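Plosville Home Help > Living Room > Upholstery and Throws

Throw keeps sliding off the seat of an orange sofa

Posted by aitken_flat2
January 7, 2019

The lounge sofa gets used as a drop point for bags. A patterned throw covers the seat to protect the fabric. Each time a bag is dragged off, the throw moves forward and has to be reset. The seat is 49 inches wide between the arms. The sofa cannot be moved to another wall. I want a fix that leaves no marks and allows the throw to be washed. Room attached.

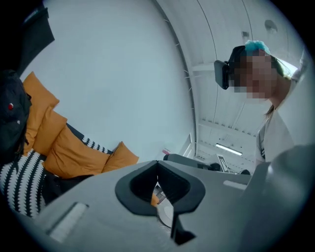 Replies

purer_than
Get a bigger throw.

Ulteck16
Size is secondary. The problem is low friction between two woven surfaces, plus a sideways load whenever a bag is pulled.

Cut a piece of open-weave rug underlay 2 inches smaller than the seat on every side and lay it flat under the throw. Then push the rear edge of the throw into the gap behind the seat and hold it there with a length of foam pipe insulation. Both parts lift out for washing. Avoid solid rubber sheet, which can stain upholstery.

Mine is a similar arrangement, with an orange sofa, a black-and-white throw over the seat and the bags set down on top of it.
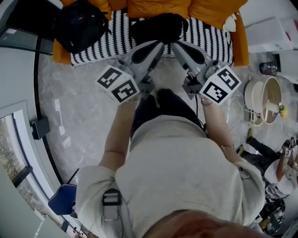

The underlay went in last December and has needed one adjustment. Wash the throw without fabric softener, as the residue reduces grip. If the back cushions are loose, seat them after the foam is in place so their weight bears on the rear edge. Lift bags straight up where possible. A wall hook rated for the load would remove the problem entirely.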